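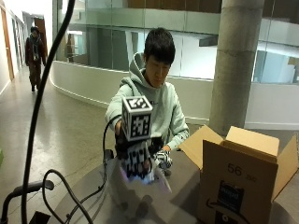
4. Effects on the Work of Unpacking Staff

The previous section covered the technical side of the Hostolcombe installation. We now turn to the people who handled parcels before it was introduced and who still handle a large part of them. The material comes from interviews with 19 employees, shift schedules supplied by the site, and observation during demonstration sessions. Interviews were conducted by Bit-na Lim and Simone Siqueira in a meeting room away from the unpacking line, and no supervisor attended.

4.1 From handling to demonstrating

Before automation, the job consisted of opening incoming boxes, removing the contents, checking them against the order record and flattening the packaging. The Celent system takes over part of this sequence for boxes of regular shape. It learns from recorded hand movements, and the recordings are made by the same employees who used to do the work on the line. A new task, called "showing" by the staff, has therefore entered the schedule. In a showing session the employee puts on instrumented gloves and handles a box in the way the system is expected to handle it.

Figure 2 gives a view of the work at a round table with an open cardboard box. Both hands are gloved. The right glove carries a cube printed with square markers, and a thin cable runs from the glove toward the edge of the table. The markers supply the position of the hand only while they can be seen by a camera. This requirement affects the movement itself. Employees reported that they keep their wrists higher than they would on the line, turn the back of the hand outward and avoid reaching deep under a flap. Several described the result as a second way of opening a box, learned for the recording and dropped again on the next shift.

4.2 Pace and breaks

Line work at the site is paced by the arrival of parcels. Showing is paced by the recording software, which signals the beginning and end of each attempt. The pause between attempts is short but regular, and most interviewees judged the physical load to be lower. The load on attention was judged to be higher. An attempt in which the hand hesitates or corrects itself may be rejected at review, and the employee does not always learn which part caused the rejection.

Sessions were at first scheduled for a full half shift. After complaints about warm hands and stiff fingers, the site moved to shorter sessions with a change of task in between. Of the 19 employees interviewed, 9 said that they would choose showing over the line if the choice were left to them. The others either preferred the line or wanted a fixed mix of both. Preference did not follow length of service in any clear way.

4.3 Skill and recognition

A recurring theme was ownership of technique. Experienced unpackers have individual habits for folding back flaps, holding a box steady with the forearm, or sliding out a heavy item without lifting it. These habits were never written down. Once recorded, they become part of a set of 104 reference sequences from which the system is trained. The sequences are stored under a number, without the name of the person who performed them.

Views on this practice differed. One group regarded the absence of names as protection, given that recordings could otherwise be used to compare individuals. Another group saw it as a loss of credit. Honeylyn Dalisay, a shift lead with long experience on the line, stated in her interview: "They asked me to do it my way, and then my way got a number." She did not object to the recording as such - her concern was that the pay grade for showing was the same as for unpacking, although the training effort was greater.

The pay question was raised again at a Thursday staff meeting during our observation period. Management agreed to list showing as a separate task on the schedule, which makes the hours countable, but left the grade unchanged.

4.4 Exceptions

Boxes that the system cannot process are returned to a manual station. These include crushed boxes, boxes with torn flaps and boxes packed with mixed small items. The remaining manual work is thus harder on average than the manual work before the installation. Employees at this station described fewer easy boxes between the difficult ones and, as a consequence, less opportunity to recover during a shift. The site's throughput targets were set from earlier data and did not take the changed mix into account at the time of writing.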